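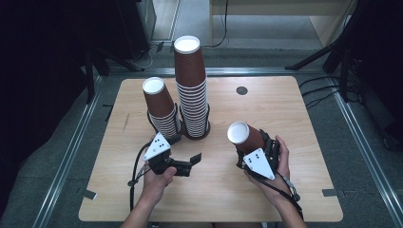 Rundero 정기 회의록

일시: 2022년 1월 11일, 오후 2시부터
장소: Drirkov 2층 작은 회의실
참석: 개발팀, 데이터팀, 현장지원팀, Ren 매장운영 담당자 두 분
불참: 구매팀 (의견은 메일로 받았음)
기록: Xiuying Qian (데이터팀)

한국어 표현에 어색한 부분이 있으면 기록자에게 알려 주십시오. 내용이 틀린 부분은 문서에 직접 쓰지 마시고 메일로 보내 주시기 바랍니다.

1. 지난 회의 내용 확인

지난 회의록은 수정 없이 승인하였습니다. 남은 일 중에서 수건 접기 자료의 이름 정리는 끝났습니다. Reltow 창고의 선반 높이를 재는 일은 아직 못 했습니다. 현장지원팀이 창고에 갔지만 그날 입고가 많아서 통로에 들어갈 수 없었다고 합니다. 이 일은 다음 회의까지 미룹니다.

2. 종이컵 정리 작업

오늘 가장 오래 이야기한 안건입니다.

데이터팀에서 먼저 설명하였습니다. 사람이 양손에 검은색 집게를 하나씩 잡고, 나무 탁자 위에서 갈색 종이컵을 옮기는 작업입니다. 높은 컵 더미는 둥근 검은색 받침 안에 서 있습니다. 왼쪽 집게는 낮은 더미의 아래쪽을 잡고, 오른쪽 집게는 컵 한 개를 옆으로 눕힌 상태로 잡습니다. 컵이 서로 끼워져 있기 때문에 손가락으로 할 때는 쉬운 일이지만, 집게로 하면 처음 하는 사람은 대부분 생각보다 느립니다.

현재까지 모은 기록은 모두 2,542건입니다. 그중에서 검사를 끝낸 것은 1,047건입니다. 나머지는 검사를 기다리고 있습니다. 검사하는 사람이 부족한 것이 아니고, 기준이 두 번 바뀌어서 처음부터 다시 본 기록이 많습니다. 개발팀은 기준을 더 바꾸지 말아 달라고 부탁하였습니다. 데이터팀도 동의하였습니다.

Ren 담당자의 질문: 이것을 사람이 집게로 하는 것을 보았는데, 그러면 기계는 언제 혼자 할 수 있습니까? 매장에서는 그것만 궁금해합니다.

개발팀의 대답: 컵 한 개를 잡고 세우는 것은 지금도 할 수 있습니다. 더미에서 한 개만 빼는 것은 어렵습니다. 두 개가 같이 나오는 경우가 많고, 세게 잡으면 컵의 입구가 찌그러집니다. 찌그러진 컵은 손님에게 드릴 수 없으므로 실패로 계산합니다. 같은 종류의 컵, 같은 탁자, 같은 조명이면 91퍼센트까지 성공하였습니다. 그러나 컵의 크기를 바꾸었을 때의 숫자는 아직 발표할 만큼 시험하지 못했습니다.

Ren 담당자는 91퍼센트라는 숫자가 보고서에서는 좋아 보이지만 매장에서는 다르다고 말하였습니다. 아침 시간에 열 번 중 한 번쯤 직원이 와서 다시 정리해야 하면, 직원은 기계를 끄고 자기가 한다는 것입니다. 전에 다른 회사의 자동 뚜껑 기계를 썼을 때에도 그렇게 되었고, 지금 그 기계는 창고에 있습니다. 참석자들은 이 의견이 중요하다고 생각하여 자세히 적어 달라고 기록자에게 요청하였습니다.

토론 중에 나온 다른 의견은 다음과 같습니다.

- 현장지원팀: 실제 매장의 작업대는 스테인리스이고 물기가 있습니다. 나무 탁자에서 배운 동작을 그대로 쓸 수 있는지 확인해야 합니다.
- 데이터팀: 높은 더미와 낮은 더미를 모두 기록에 넣어야 합니다. 더미가 기울어진 경우도 버리지 말고 남기는 것이 좋겠습니다. 매장에서 컵은 항상 똑바로 서 있지 않습니다.
- 개발팀: 기울어진 더미를 남기는 것에 찬성합니다. 다만 컵이 탁자에서 떨어진 기록은 따로 표시해 주시면 좋겠습니다.
- Ren: 받침은 매장에도 비슷한 것이 있으나 지점마다 모양이 다릅니다. 한 가지로 통일할 계획은 지금 없습니다.
- 구매팀(메일): 연습용 컵을 다시 쓰는 횟수를 정해 주십시오. 많이 쓴 컵은 부드러워져서 새 컵과 느낌이 다르다고 들었습니다.

마지막 의견에 대하여 조금 더 이야기하였습니다. 데이터팀은 지금까지 횟수를 세지 않았습니다. 앞으로 컵 한 묶음은 여섯 번까지만 사용하고, 그 후에는 청소 연습용 통으로 보내기로 하였습니다.

3. 집안일 작업: 수건, 그릇, 빨래

개발팀이 세 가지 작업의 상태를 말로 보고하였습니다. 자료는 준비되지 않았습니다.

수건 접기는 네모난 수건이면 할 수 있습니다. 시간은 사람보다 훨씬 오래 걸립니다. 모서리를 못 찾으면 수건을 들었다가 놓는 동작을 여러 번 반복합니다. 옆에서 보면 답답하지만 밤에 혼자 하게 두면 괜찮지 않느냐는 의견이 있었습니다. 이에 대해 현장지원팀은 밤에 혼자 두려면 안전 검사가 먼저라고 하였습니다. 결론은 없습니다.

그릇을 선반에 넣는 일은 플라스틱 그릇만 시험하고 있습니다. 유리컵은 당분간 하지 않습니다.

빨래를 세탁기에서 꺼내는 일은 중단 상태입니다. 젖은 옷이 서로 감겨 있으면 집게가 놓지 못합니다. 개발팀장은 이 작업을 올해 목표에서 빼고 싶어 합니다. 데이터팀은 반대하였습니다. 고객 조사에서 사람들이 제일 많이 원한 집안일이 빨래였기 때문입니다. 양쪽이 각자 한 쪽짜리 문서를 써서 다음 회의에서 다시 이야기합니다.

4. Reltow 창고 시험

상자를 선반에서 내려 수레에 놓는 작업입니다. 창고 쪽에서는 사람이 하는 일 전체를 바꾸고 싶은 것이 아니고, 허리를 많이 굽히는 맨 아래 칸만 도와주면 된다고 전해 왔습니다. 이 범위는 개발팀도 가능하다고 봅니다. 다만 아래 칸의 상자에는 테이프가 떨어진 것이 자주 있고, 그런 상자를 집으면 밑이 열립니다. 사람은 보고 바로 알지만 기계는 아직 구별하지 못합니다.

창고에서는 하루에 1,000개가 넘는 상자를 옮긴다고 들었으나, 정확한 숫자가 아니어서 현장지원팀이 다시 물어보기로 하였습니다.

시험 시작은 5월로 생각하고 있습니다. 선반 높이를 재지 못하면 더 늦어질 수 있습니다.

5. "아직 할 수 있는가"에 대한 내부 표현

홍보 문구를 만드는 중에 "로봇이 매장 정리를 대신합니다"라는 문장이 나왔습니다. Ren 담당자와 개발팀 모두 이 문장을 쓰면 안 된다고 하였습니다. 지금 단계에서 맞는 말은 "정해진 탁자에서 정해진 컵을 정리하는 동작을 배우고 있습니다" 정도라고 합니다. 문장이 길고 재미가 없다는 의견도 있었지만, 오늘은 이 표현으로 정하였습니다. 영어와 중국어 문장은 기록자가 초안을 씁니다.

6. 결정한 것

- 종이컵 작업의 검사 기준은 지금 기준으로 고정합니다.
- 기울어진 컵 더미의 기록은 버리지 않습니다. 컵이 떨어진 기록은 따로 표시합니다.
- 연습용 컵 한 묶음은 여섯 번까지 사용합니다.
- 홍보 문구에서 "대신합니다"라는 말은 쓰지 않습니다.

7. 다음 회의까지 할 일

- 데이터팀: 검사를 기다리는 기록의 순서표 작성, 묶음별 사용 횟수 기록지 만들기
- 개발팀: 크기가 다른 컵으로 시험, 결과는 표로 제출
- 현장지원팀: Reltow 선반 높이 측정, 하루 상자 수 확인, 스테인리스 작업대 빌릴 곳 찾기
- Ren: 지점별 받침 모양 사진과 치수 보내기
- 개발팀과 데이터팀: 빨래 작업에 대한 문서 각각 한 쪽
- Xiuying Qian: 홍보 문구 영어와 중국어 초안

8. 기타

회의실 난방이 약하다는 말이 있어서 총무에게 전달합니다. 공용 테이프와 가위는 사용 후 제자리에 놓아 주십시오.

다음 회의 날짜는 Ren의 신규 지점 준비 일정이 나온 다음에 정합니다. 회의는 오후 3시 50분에 끝났습니다.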